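Section 4: Receiving visitors and running the demonstration

Applies to: Pirihi two-armed unit, kitchen room, Gernow site
Revised in December by Rochelle Tapsell. Replaces the four-page handout from Skornora, which promised visitors rather more than the unit does.

4.1 Before you start

Read this section through once before the open day. The supplier's booklet says that anyone can host a demonstration after a ten-minute read. Ebony Pearce tried that at Prusilau and spent most of an afternoon apologising to a coach party. Allow a full morning for your first one.

You will need two people: an operator, who stays at the stop button, and a host, who talks. Do not combine the jobs. Keep each group to 11 visitors or fewer.

4.2 Checking the unit

1. Press the stop button and wait for the status light to turn amber. The booklet says green. It is amber.

2. Look over both arms and hands. The dark ribbed covering should sit in even folds where it meets the fingers, with the silver joints clear of the edge. A fold caught in a finger joint will stop the hand closing, and the screen will still report "Ready".
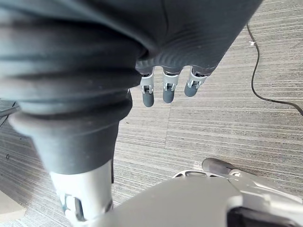 3. Trace every cable on the floor from end to end. Move any that cross the visitors' path, and check that none can be reached by the base when it turns.

CAUTION: Cables on the striped floor are easy to miss from standing height. Walk the route yourself at the pace of someone who is looking at a robot.

4. Release the stop button and run the short warm-up from the menu. It is listed as a "full health check". Treat it as a stretch. It moves the joints and tells you very little about whether the hands will hold anything.

4.3 Giving the demonstration

1. Bring the group in and have them stand clear of both arms at full reach. Ask them to keep bags off the worktop.

2. Have the host explain what will happen before anything moves. Suggested wording: "The robot will pick up a container, hold it and put it down. It may need more than one go." Do not say that it can cook, tidy or help around the house. It has been shown in a kitchen, and people draw their own conclusions.

3. Tell visitors how much of the job is being done by the operator. If the arm is being steered by hand, say so at the start. Visitors who work this out for themselves stop believing the rest.

4. Start the pick-up at the lowest speed setting. Let the gripper close fully before you lift.

5. Hold the container up long enough for the back row to see it, then lower it by the same path. Keep the second hand raised and still while the first is working.

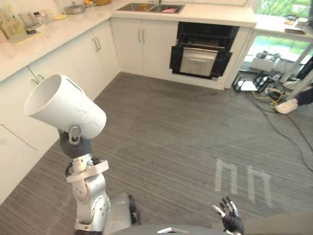 6. Invite questions once the arm has stopped. The three that come up most are what it costs, whether it can do stairs and whether it is listening. Answer the last one properly, with the privacy sheet in your hand.

NOTE: The brochure speaks of "600 successful grasps". We have asked Skornora over what period, with which objects and how many failures, and have had no reply. Please leave the figure out of your talk until we do.

4.4 If the pick-up fails

1. Stop the arm. Say aloud that it has failed.

2. If the container has dropped, leave it on the floor until the operator confirms that the unit is stopped, then fetch it by hand.

3. Try once more from the starting position. If that fails too, end the demonstration and go to questions. A third attempt has never improved anyone's opinion.

4. Write down what happened on the log sheet, including the time. At the Prusilau day Ebony logged 39 attempts, good and bad, and that sheet has been more use to us than the booklet.

CAUTION: Do not let a visitor hand an object to the gripper, however keen they are. The booklet shows a child doing this. We do not allow it at Gernow.

4.5 Closing down

1. Lower both arms to the rest position and press the stop button.

2. Wait for the hum to stop before touching either hand.

3. Coil any loose cable and return the container to its shelf.

4. Put the completed log sheet in the folder by the door. Blank sheets are at the back of the same folder.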